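Quarterly walk-round, shared workroom and tea point
Donside building, first floor
Date of inspection: 2019-05-08
Inspected by: Ansel Mahmoud
Previous inspection: February

Ratings used: OK / Minor / Action. Anything marked Action needs a name against it before the sheet is filed.

1. Way in and out
Door opens fully: OK
Door closer: Minor. Slams in the last few inches. Zesulwood have been asked to adjust it when they come for the stair rail.
Route to stairs clear: OK
Exit sign lit: OK

2. Floor
Trip hazards: OK. The mat that was curling in February has gone.
Surface: OK. Swept the morning I went round.
Drain cover by the sink: Minor. Rocks when stepped on. It is the old pattern with 1909 cast into it, so a modern cover won't drop straight in. Leave the cone on it for now.

3. Electrical
Portable items tested and labelled: Action. Kettle, item 219, has lost its label. The register says it passed but I can't sign for a label I can't see.
Extension leads: OK. None plugged into another.
Wall sockets: OK
Isolator reachable: OK — the Barkier boxes that were stacked under it have been moved to 408.

4. Heating and ventilation
Extract fan runs on both speeds: OK
Grilles clean: Minor. Dusty again. Needs the long brush and two people, one to foot the ladder.
Radiator valve: OK

5. Sink and tea point
Hot water temperature: OK, reading entered in the water log.
Warning notice above tap: OK
Cupboard under sink: Action. Descaler was on the same shelf as the D'Amico coffee tins. Moved on the day, but the shelf needs marking so it doesn't drift back.
Fridge: Minor. Door seal is coming away at the bottom corner. Still holding temperature.

6. First aid and fire
First aid box: Minor. Short of medium plasters and the eyewash is near its date.
Extinguisher pin and gauge: OK
Fire blanket: OK
Call point test: done with the rest of the floor.

7. Tables, trays and crockery
Table steady, no rocking: OK
Table edges and top: OK. Grain is sound, no splinters found by hand.
Trays: OK. No cracks at the rim or corners.
Plates and bowls: OK. No chips. Any chipped one goes in the bin, not back in the cupboard.

Blue tray with the round dish on it, on the wooden table:

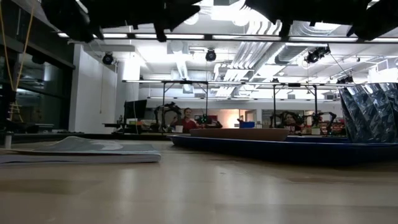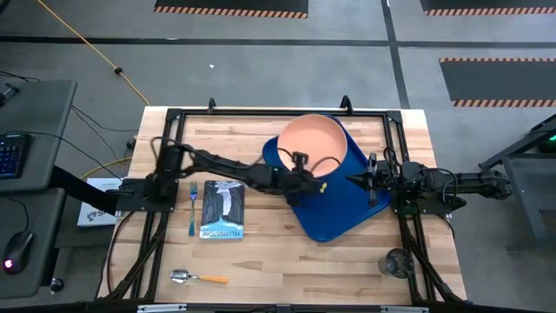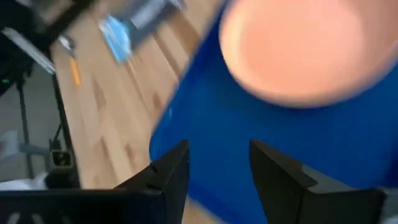

Comment on section 7: trays should be carried with both hands and only one dish deep. We had two breakages between February and now, both from stacking. Please wipe trays underneath as well as on top — crumbs under a tray make it slide.

8. Actions
Kettle label: A. Mahmoud. Out of use until done.
Shelf marking under sink: A. Mahmoud.
Door closer: Zesulwood, already booked.
Fridge seal: get a price for the seal before anyone orders a new fridge.
Plasters and eyewash: add to next order.
Drain cover: ask the landlord again. This is the third sheet it has been on.

Total marked Action: 2 (was 3 in February)

Copy to be kept in the folder by the door. The older sheets can go to archive.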